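3.2 Recovering gripper trajectories from the head view

The demonstrations are recorded with two hand-held grippers and a wide-angle camera at the height of the operator's head. Each gripper carries a white mount with square fiducial markers, and the pose of the gripper is estimated from these markers in every image. We use the software package Dallia for marker detection and for the time alignment of the streams. The finger opening is handled in a separate module, which we describe in Section 3.4.

A cube mount was preferred over a flat plate, because during bimanual work the wrists rotate a lot and one plane is easily lost. When two faces of the same cube are visible, all corners enter one joint optimization. When only one face is visible, the pose has a known two-fold ambiguity, and we keep the solution that is closer to the prediction of a constant-velocity filter (see Figure 3).

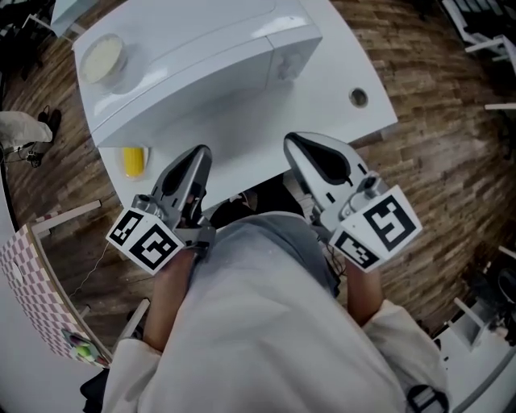 Figure 3. Head view during recording at a white table. Both grippers point forward, and the markers of the two mounts face the camera.

The lens distortion needs special care. Near the border of the image straight edges become strongly curved, and a pinhole model gives a wrong marker size there. We therefore detect the corners in the original image and undistort only the corner coordinates. In an earlier version we undistorted the full image first, but the interpolation made small markers blurred and the detector lost them more often.

The present evaluation uses 785 demonstrations, all recorded in the Bedar room. They cover table-top tasks and tasks with a microwave oven. We removed every sequence in which one of the grippers had no valid pose for more than 8 consecutive images, and 700 sequences remained. Shorter gaps are filled by interpolation, linear for the position and spherical for the orientation.

An appliance door is a difficult case for the planner. The gripper must follow an arc, and a small error in the estimated orientation becomes a large error at the handle. For this reason we do not replay the recovered path directly. We fit a hinge axis to the part of the trajectory where the fingers are closed, and the controller then tracks the fitted arc with low stiffness in the radial direction.
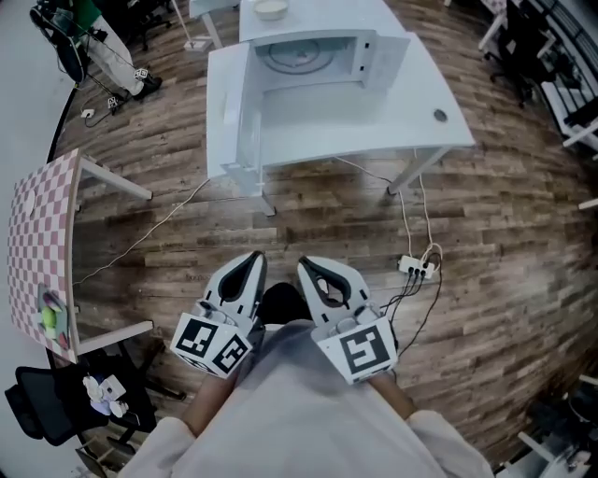 The fit is done with a robust loss, and the segment is accepted only if the residual is below a fixed threshold. Rejected segments were inspected by Theano Makris, who also corrected the start and the end of the contact by hand. After this step the data set contains 1492 labeled segments, with free motion and contact motion stored separately. The policy described in Section 4 receives only the relative motion of the two grippers and the head image, so a constant offset between the camera and the table does not need to be calibrated.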